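28 May 2025, evening

Again the whole day with the opened computer and the arm, and my shoulders know it.
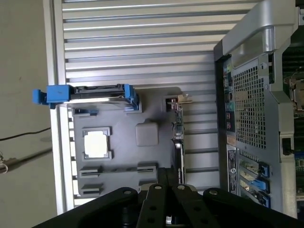
Slower is not safer, the operator before me wrote on the first page of the shared notebook, and under it, smaller: if you stop in the middle of a movement, the robot learns to stop there too. I read this sentence in the morning and I did not agree with it. In the evening I agree a little.

My habit is to stop. I bring the fingers near to the blue latch, I stop, I look at the wrist view, I correct two millimeters, I stop again. For a person this is good work. But the arm will copy the hesitation also, and it does not know that I was only thinking. At Mac Carthaigh, where I did my first training, we guided the arm with our own hands on its elbow and I never had this problem, as I could feel the weight and the metal. With remote control I have only my eyes. The handles in my hands give me almost no feeling when the fingers touch something.

The task for this period is called Galero in our plan. It has three parts: find the latch of the drive bracket, hold it, and pull the bracket away from the plastic shroud. We need 1000 good demonstrations before the end of June. When I closed the program today the counter was on 315. Of these, 269 are accepted by the checking and the others must be repeated or thrown away. I did not make all of them, of course. We are two shifts.

What I noticed today, and I want to remember it:

The larger latch is easier than the small one, but I was too proud with it. I came from above with the fingers too much open and I pushed the shroud, and after this the bracket did not want to move. It is better to come in with the fingers almost closed and open them late.

The side panel with the vents is shiny. When the lamp is on my left side I get bright stripes in the view and I lose the depth. I moved the lamp after lunch and the next attempts were more quiet. I must write this in the notebook for the other shift, they also complained.

I should not talk during a demonstration. When I talk, my left hand turns a little.

In the afternoon we tried the new version of the Flasen software, which lets me mark the start and the end of each part with a foot pedal. I liked it, but I pressed it six times by mistake. My foot is not educated yet. The old way with the keyboard was slower but I knew it.

Then I did one series in the way of the notebook, with no stopping, also when I was not completely sure. The first ones were ugly. After nearly an hour the movement became one line, from far away to the latch and back, and I did not think about my fingers anymore, only about the bracket. I felt it was like writing a word and not letters.

I still do not know if I am teaching it the right thing. The people from Stediria want to see it in June with a computer that is turned another way, and all my demonstrations of today are with the case on its side. I asked if we should change the position every hour. The answer was "later." I would prefer now.

Tomorrow: lamp on the right from the beginning, shorter series, drink more water. And the pedal with the other shoe.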